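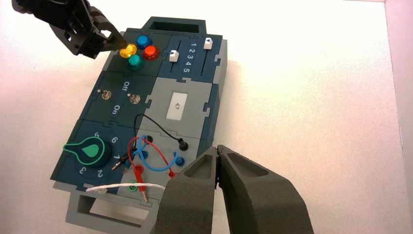 Support ticket 2909
Product: Evach activity board, puzzle-edge version
Supplier: Wukeck
Opened: 16 Apr 2019
Status: Open, waiting on part

Problem as reported

Hello all, and thank you for the quick reply to my first message, which I'm afraid I sent off in a hurry and without half the detail you need. I look after the activity boards at the Prarnstead centre and we've had this one since November. It's much loved and gets used most afternoons. I have two complaints. The first is that the sections have started to creep apart at the seams, so that the button section sits a touch proud of its neighbour and rocks when pressed. The second, which may or may not be connected, is that the yellow button doesn't always register. The blue, red and green ones are fine every time. Yellow will go perfectly well for a whole session and then sulk.

I haven't taken anything apart as I wasn't sure whether that would upset the guarantee.

Reply from Wukeck support

Thank you for this, and please don't worry about the first message, it gave us plenty to go on. Lifting the sections apart at the puzzle joints is fine and won't affect your guarantee. Unscrewing the base of a section would, so please leave that to us for now.

Could you try the following when you have a quiet half hour?

1. Set the board on a firm, flat table with nothing underneath it.
2. Switch it off and unplug the test leads from the probe section. Leave them to one side.
3. Lift the button section straight up. Please don't slide it out sideways, as the little tabs don't care for that.
4. Brush out the notches with a dry paintbrush or an old toothbrush.
5. Press the section back down, starting at one corner and working along the seam with your thumb.
6. Put the leads back, switch on, and press each button slowly 61 times, noting any misses. (It's an odd number, I know, but it's what our tester was set up for years ago and all our comparison figures use it.)

Update from customer

Right, I've done all of that, with a pot of tea beside me for the pressing part.

The notches were full of fluff and what I think was biscuit. Once they were clean the sections went together with a lovely firm feel and the rocking has stopped altogether, so I'm very happy to call that half of it solved. I've told everyone here to lift and not slide - I suspect we've all been sliding, me included.

The buttons are another matter. Blue, red and green had no misses. Yellow missed 2, both when I pressed towards the outer side of the cap and not in the middle. I did it again after lunch in case I'd been lazy with my thumb and got much the same. The cap doesn't feel sticky and it springs back nicely, it simply doesn't always count.

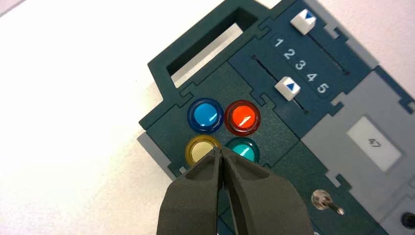
I also tried holding the yellow one down while pressing each of the others in turn, in case they were interfering with one another, and that made no difference at all. Then I turned the board so that yellow was on the far side from me, wondering if it was only the angle I come at it from, and I still had the odd miss near the outer side.

While I had everything out I went over the rest of the board too. Both toggles click cleanly on and off. The sliders run the full length of their tracks, though one is a bit stiffer than the other (it has been from the start and I rather like it). The big green knob turns as it should. The display changes when I'd expect it to. The leads all seat properly in their jacks, and I gave the plugs a wipe with a dry cloth while I was there.

One small extra question, if I may. The numerals by the sliders get a lot of fingers on them. Is there anything we can safely clean them with? I've been using a barely damp cloth and nothing else.

Reply from Wukeck support

What a thorough job, thank you. Misses at one side of the cap and none in the middle usually mean the small spring plate under that button has gone a little flat. Our records show a batch of about 200 button sections from that autumn where the plate was thinner than we'd like, and yours falls within it. We'll replace the whole section free of charge. It will come by way of our parts people at Beyene, who pack these up themselves, so look out for their name on the parcel.

The board is perfectly safe to use in the meantime. If yellow sulks, ask people to press the middle of the cap.

For the numerals, your damp cloth is just the thing. Please avoid sprays and anything with alcohol in it, as the white lettering will slowly lift.

Update from customer

That's very kind, thank you. I'll fit the new section as soon as it arrives and do the 61 presses again on all four. Do you want the old one sent back, and if so, should I use the same box?

Reply from Wukeck support

Yes please, same box is fine. There'll be a return label tucked inside the lid. We'll keep the ticket open until we hear how the new one gets on.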